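The working surface is the cheapest part of most benches and the one replaced last. At Nerncombe, a shared workshop on the upper floor of a former dairy, the boards are plain white panels, and Citlali Cuevas keeps a written record of how each one ages. Her log runs to 1,303 entries. Most are a single line: position of mark, color, whether it came off.

White was chosen for contrast. A small part in a saturated color can be found on it quickly under ordinary ceiling light, and an edge can be judged without a lamp. The drawback is that white records everything. Graphite transfers at the first touch, rubber leaves grey streaks, and pigment from colored pieces builds up wherever they are set down most often.

Cuevas sorts marks into two classes. Surface marks lift with a damp cloth or, failing that, a melamine sponge used with light pressure. Set marks have entered a scratch and will stay. Abrasive powder removes both but dulls the finish, and a dulled board takes new stains faster. She stopped using it after 11 boards.

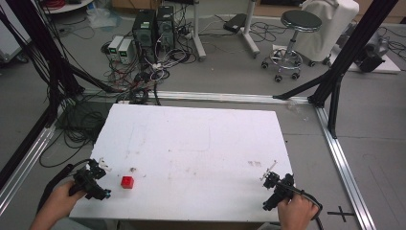 A scuffed board on its aluminum rails, with pencil-like outlines and a red cube near the lower left.

Support matters as much as finish. Washington Evangelista, who builds the frames, prefers aluminum extrusion laid directly on the floor – it is straight, it can be moved by one person, and the slots accept standard hardware. He checks each rail with a level before the board goes down. A gap of 2 millimeters under one corner is enough to make the panel rock when pressed, and a rocking panel wears at the opposite edge.

Cables are the unsolved item. Floor-level work puts them where people step, and overhead routing has been tried and dropped. I-seul Ham has proposed flat covers along the main walkway. The estimate from the supplier, Stidar, arrived in March and is under review.

Boards are turned over once and then retired. The current batch has 5 left in storage, wrapped in paper and stacked flat. Cuevas writes the date of first use on the underside in pencil.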